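WARM WATER THERAPY AT HOME: SPEAKER NOTES
Prareck Wellness Day, Sunday, second talk of the morning

Start on time even if people are still coming in. Handouts are on the chairs. The microphone is shared with the massage session, so test it first.

Opening
Say hello and say what the talk covers: warm baths for the hands and feet, what they can do for comfort, and what they can't do. Mention that I run the foot bath room at Walach and have no training as a doctor. Anyone under treatment should ask their own doctor before trying any of it.

Bathing for health is old. The Romans built for it, and so did the Japanese. Spa towns in Europe made a living from it. Keep this to two minutes. Last time the history ran long and the questions got squeezed.
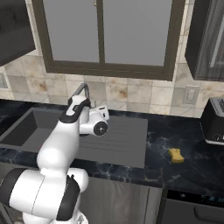 Most people who come to Walach want one of two things. They want to sleep better, or they want their hands to feel less stiff in the morning. A warm soak can help with both for a while. Warm water brings blood to the skin and lets muscles ease off. The effect fades, and people should hear that from me early on.

Our leaflet at Walach has gone out to 2,000 households. The part people ask about most is the temperature, so spend time there.

The hand bath
Use a bowl deep enough to cover the wrists. The water should feel warm and pleasant, never hot. Test it with the elbow or a bath thermometer — fingertips are a poor guide, and worse in older people. Ten minutes is plenty. Open and close the hands slowly under the water. Dry well between the fingers and put on a plain hand cream.

Ask the room who already does this. Wait for answers.

The foot bath
Same rules, with a bigger basin and a towel on the floor. An hour before bed works better for most people than right before bed. Keep a jug of warm water within reach to top up, and take the feet out before pouring.
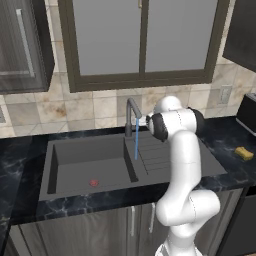

Salts and herbs come next. The Jeno salt blend is what we use in the room, and a 700 gram bag lasts a household a good while. Say plainly that salt makes the water feel softer and smells nice, and that I know of no good proof it does more. Lavender and chamomile are the same story. Anyone with broken skin or a rash should leave all of it out.

Who should not soak
Read this list slowly.
People with diabetes who have lost feeling in their feet.
Anyone with an open wound or a skin infection.
Anyone with a blood clot, or swelling that has not been looked at.
Pregnant women should ask first.
Do not skip this section if time is short. Skip the salts. 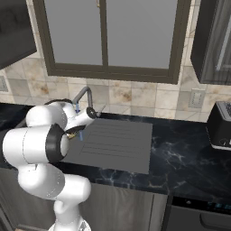 Setting up at home takes less than people think. The sink will do for a hand bath if a bowl is awkward to carry. One like the dark gray rectangular sink on the slide, set into the countertop, can be used with the plug in and a folded towel along the front edge for the forearms. Rinse out any dish soap first. A tall stool saves the back. Mix the water before the hands go in, and keep them away from the tap if more hot is added.

The Eberhard diary
Hold up the diary sheet. It covers 30 days, with one line for each soak and a box for how the hands or feet felt the next morning. So far 146 sheets have come back to us. They are people's own notes and they prove nothing — but they do show that most people who quit do so in the first week, usually on a busy evening. Suggest picking a fixed time, such as after the news.

Questions
Likely ones: Epsom salt, electric foot spas, cold water. On cold water, say it is a different talk and that people with heart trouble should stay away from it. On electric spas, they are fine if cleaned after every use.

Leave the spare diary sheets by the door. The room has to be clear by 11:30.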